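# Handtücher falten, Teil 3: Das Greifen ist nicht das Problem

Im letzten Beitrag habe ich geschrieben, dass ich bis Januar ein Handtuch zweimal falten möchte, also mit dem Arm und ohne dass ich dabei mit der Hand nachhelfe. Es ist jetzt Januar, und ich muss ehrlich berichten, dass ich bei der ersten Falte stehe. Diese erste Falte gelingt aber manchmal recht ordentlich, und darüber freue ich mich mehr, als ich erwartet hatte.

Für alle, die neu hier lesen: Deutsch ist nicht meine Muttersprache, und ich bitte um Nachsicht, wenn ein Artikel falsch ist. Bei den technischen Wörtern bin ich sicherer als bei den alltäglichen. Ich arbeite abends in der Gemeinschaftswerkstatt Plaltirmont, meistens ab 19 Uhr, wenn die Holzleute fertig sind und die Absaugung nicht mehr läuft. Das Programm, das ich schreibe, heißt Bretell. Der Name hat keine Bedeutung, er war nur noch frei.

## Was ich zuerst falsch gemacht habe

Ich habe mehrere Wochen gedacht, dass mein Problem das Greifen ist. Man liest überall, dass Stoff schwierig zu greifen ist, und ich habe das geglaubt, ohne es zu prüfen. Deshalb habe ich die Schließkraft verändert, die Geschwindigkeit beim Absenken, den Winkel, noch einmal die Schließkraft. In meinem Protokoll stehen inzwischen 1351 Versuche, und ein großer Teil davon stammt aus dieser Zeit.

Dann habe ich mir an einem Abend die Mühe gemacht, die misslungenen Versuche nach der Ursache zu sortieren. In den meisten Fällen hatte der Greifer den Stoff durchaus in den Fingern. Es war nur die falsche Stelle. Mein Programm sucht eine Ecke, und ein zerknülltes Handtuch besitzt sehr viele Stellen, die wie eine Ecke aussehen.

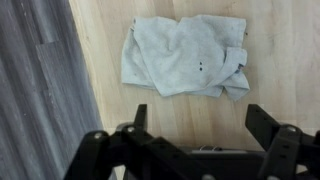
Diese falschen Ecken haben mich lange beschäftigt. Zuerst habe ich nur den Umriss des Tuches ausgewertet. Das funktioniert gut, solange das Tuch flach liegt, und sobald eine Seite umgeschlagen ist, funktioniert es überhaupt nicht mehr. Der Umriss hat dann eine schöne Spitze, der Arm fährt hin, hebt an, und in der Luft hängt eine Falte mitten aus dem Tuch. Beim Ablegen ist alles noch unordentlicher als vorher.

Lucero Cuervo, die in der Werkstatt an ihren Webrahmen baut und von Stoff viel mehr versteht als ich, hat mir dazu etwas Einfaches gesagt: Eine echte Ecke hat zwei Säume, eine Falte hat keinen. Ich habe das aufgeschrieben und zu Hause lange angesehen. Natürlich wusste ich, dass Handtücher Säume haben. Ich hatte nur nie daran gedacht, dass der Saum für den Computer eine Information ist.

## Der neue Ablauf

Bretell arbeitet seitdem in zwei Durchgängen. Im ersten Durchgang sammelt das Programm alle Kandidaten aus dem Umriss, höchstens 6 davon, sonst dauert die Rechnung zu lange. Im zweiten Durchgang wird für jeden Kandidaten ein kleiner Bildausschnitt geprüft, ob an beiden Seiten ein Saum verläuft. Wenn kein Kandidat gut genug ist, greift der Arm absichtlich in die Mitte, hebt das Tuch ein wenig an und lässt es wieder fallen. Danach wird neu gesucht.

Dieses Fallenlassen ist wenig elegant. Ich habe mich am Anfang dagegen gewehrt, weil es wie Aufgeben aussieht. Aber nach dem Fallen liegt das Tuch anders, und oft ist dann eine richtige Ecke frei. Ein Mensch schüttelt das Handtuch ja auch aus, bevor er es faltet.

Die Einstellung, die jetzt bei mir gilt:

- Bildausschnitt erst drehen, dann prüfen, damit der Saum immer ähnlich liegt
- nach dem Fallenlassen 2000 ms warten, bis der Stoff sich gesetzt hat
- Handgelenk beim Greifen in Schritten von 90 Grad probieren, keine Zwischenwerte
- nach drei Fehlgriffen an derselben Stelle diesen Kandidaten sperren

Der letzte Punkt klingt selbstverständlich. Ich habe ihn erst eingebaut, nachdem der Arm während meiner Teepause sehr geduldig immer wieder dieselbe Falte angehoben hat.

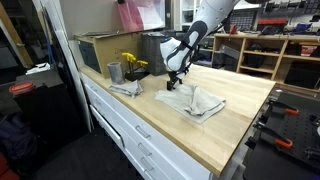 Die Reichweite ist eine andere Sache, die ich unterschätzt habe. Auf dem Papier kommt der Arm an jeden Punkt, den ich brauche. Mit dem Greifer senkrecht nach unten sieht es anders aus, und für die erste Falte muss er ja nicht nur zur Ecke, er muss danach mit dem Stoff auch noch ein ganzes Stück zur Seite. Rechts vom großen Tuch ist die Bank bis zur schwarzen Lochplatte frei, diesen Platz nutze ich für das Hinüberziehen. Links ist es enger, dort liegen das kleinere graue Tuch, der Becher und die Werkzeuge mit den gelben Griffen, und eine Bewegung in diese Richtung habe ich im Programm vorläufig verboten. Das kleinere Tuch soll später an die Reihe kommen. Ich vermute, dass es leichter zu ziehen und schwerer zu erkennen ist, aber das ist wirklich nur eine Vermutung.

## Grau auf Holz

In den Kommentaren zum zweiten Teil hat jemand gefragt, warum ich kein buntes Tuch nehme. Die Antwort ist, dass ich mit einem karierten Küchentuch begonnen habe und dass dieses Tuch mich betrogen hat. Das Programm hat die Karos gelernt und nicht den Stoff. Mit einem grauen Tuch war plötzlich alles vergessen. Seitdem übe ich mit Grau, auch wenn der Saum darauf schlechter zu sehen ist. Auf dem hellen Holz hebt sich das Tuch immerhin ausreichend ab. Am Abend, wenn nur die Deckenlampen brennen, ist der Schatten in den Falten manchmal dunkler als der Saum selbst, und dann sinkt die Trefferquote deutlich. Ich möchte deshalb eine Leuchte von der Seite ausprobieren. Lucero meint, flaches Licht zeigt jede Webkante, sie kontrolliert ihre Stoffe auch so.

## Was noch offen ist

Die zweite Falte, wie gesagt. Nach der ersten liegen zwei Lagen übereinander, und der Greifer nimmt häufig nur die obere. Ich habe zwei Ideen. Die eine ist, mit den Fingern flacher unter den Stoff zu fahren, dafür müsste ich die Spitzen ändern. Die andere ist, erst ein wenig an der Kante zu schieben, damit sich beide Lagen zusammen aufstellen. Die zweite Idee kostet nichts, darum beginne ich mit ihr.

Wer schon einmal mit mehreren Stofflagen gearbeitet hat, darf mir gern schreiben, auch auf Spanisch oder Englisch. Das Protokoll der Versuche räume ich gerade auf und stelle es dann zum Herunterladen bereit. Die Spaltennamen sind im Moment noch eine Mischung aus drei Sprachen, das möchte ich vorher in Ordnung bringen.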